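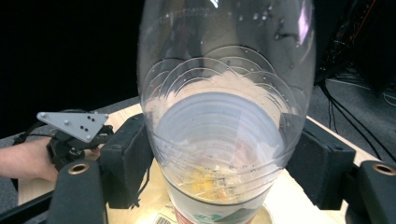

Keeping the Old Tunes Going: a project on the Cusley Accordion Band
by Maeve Brennan, Popular Music and Community, second-year project
Supervisor: Caroline Mollel

I grew up two streets from the hall where the Cusley Accordion Band practises, so I suppose I had heard most of their tunes through an open window long before I thought of writing a word on them. My project looks at how a band with hardly any written music has managed to pass its dances on, and what gets changed along the way.
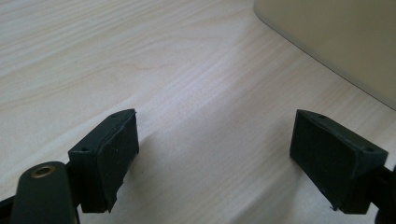 Reading time: 3 minutes

The band was started by Delwyn Merrick, who learned to play from his uncle and bought his first proper instrument, a secondhand Hastov, with wages from the bakery. He led every dance until 2000, when his hands grew too stiff for the faster numbers, and Bernadette Sabatier took over. She had joined as a singer and still thinks of herself as one – though anybody who has heard her play the Umov Waltz would argue with her.

I sat in on 10 rehearsals and talked at length with three of the players. I also borrowed Delwyn's old cassettes, which were wonderful to listen to, hiss and all! My plan was to take one tune and compare the way he played it on tape with the way it is played now.

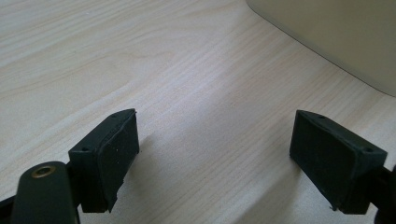 The tune I settled on was the Vukadinović Polka, partly because everyone in the band has an opinion on it. On the cassette Delwyn plays the second part twice and slows down before the last turn. Bernadette plays it straight through, and a good deal quicker, as the dancers used to bunch up by the door waiting for him. Flynn Trevaskis, the youngest player, learned it from her and has put a little run of notes into the first part which he was quite sure had always been there. I played him the tape and he laughed for a long while, then asked if he could keep it in.

Delwyn told me he likes Flynn's version very much and would have pinched it himself. I had expected him to mind, and a fair bit of my first draft was built on his minding, so that had to be rewritten. The Christmas dance in December is the next time all three of them will play it together, and I have promised to bring the tape recorder.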